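Section 4. Teaching the Container Pick in Simulation

Applies to Foltach cells running Mostano controller software. Complete Section 3 before you start. The real arm stays locked out until step 9.

Who does this work

Before the cell was installed, line staff moved containers by hand between the prep counter and the packing bench. After changeover, one trained operator per shift teaches and checks the picks, and the rest of the crew loads the bench. Operators must finish the Naltusus training module before they receive an edit login. Other staff have view access only.

Procedure

1. Log in at the cell terminal and open the Chowdary scene library.
2. Select the container model that matches the work order.
3. Set the arm speed to 19 percent.
4. Jog the gripper over the rim with the fingers open.
5. Lower the gripper until the rim sits between the fingers. Stop before the palm touches.

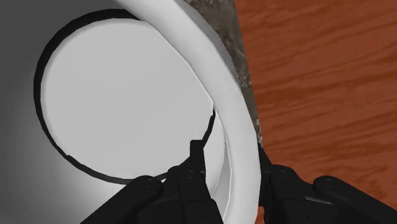
Operators used to hand lifting tend to reach for both sides of a container, and most early teaching errors come from copying that motion. The cell lifts from one point on the rim. Check the finger positions in the wrist view before closing: one finger inside the container, one outside, with the white rim passing through the gap. A fingertip that stands against the outer wall side, as the right one does, is acceptable at this stage. Check also that the inside finger has room to move without striking the flat disc in the container.

6. Close the gripper at low force. Wait 2 seconds.
7. Raise the container 100 mm and hold.
8. Save the pick under the work order number.
9. Ask the shift lead to release the lockout. Run the pick on the real arm with the bench clear of people.

Note: A saved pick can be replayed up to 200 times before the software asks for a new check.

Caution: Do not hand-guide a container while the arm is holding it. Press Stop, wait for the amber light, and then open the gripper from the terminal.

Caution: Picks saved before the July software update must be taught again.

Shift handover

Record each new or changed pick in the cell log. The incoming operator replays it in simulation and initials the entry. Manual lifting remains the backup method when the cell is down, and the two-person lift rule still applies.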